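Steaming at home: a few notes
Buckley Kitchen Pages
Updated 21 Aug 2023

Steaming is a cheap way to cook and it leaves very little to wash up, but a few small habits make a difference to how the food comes out.

Start with the water. Fill to just under the maximum line and use hot water from the kettle if you are in a hurry. If your steamer has no line, keep the water at least 4 cm below the basket so it can't bubble up into the food. Top up with boiling water, never cold, or the steam will drop off and you'll have to add time.

Leave gaps. Buns and dumplings swell as they cook and will stick to each other if they touch. Small squares of baking parchment under each one stop them welding themselves to the metal. Don't line the whole basket with one sheet unless you have punched holes in it.
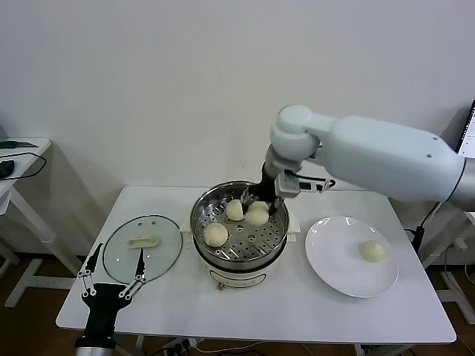
Can you steam buns straight from the freezer?
Put them in frozen and give them four minutes longer than the packet says for chilled ones. Thawing them first tends to make the dough gummy underneath.

Vegetables go in by hardness. Carrots and potatoes first, cut to the same thickness, then broccoli or beans, then spinach right at the end. Salt them after cooking.

Drips from the lid are the usual cause of spotty, wet buns. Wrap the lid in a clean tea towel and tie the corners on top, well away from any flame. When the time is up, turn off the heat and wait a couple of minutes before lifting the lid, tilting it away from your face.

Descaling

In a hard water area a white crust builds up in the base. Pour in equal parts white vinegar and water, leave it for 40 minutes with the power off, then tip it out and rinse twice. I did ours in January and it needed doing again by spring. Don't scrub the heating plate with wire wool.

Baskets with small holes clog with starch. Soak them in warm soapy water straight after the meal and go over the holes with an old toothbrush. Dry everything fully before stacking it, and store the lid upside down so that air can get in.

More in this section: Keeping rice overnight | Getting smells out of a chopping board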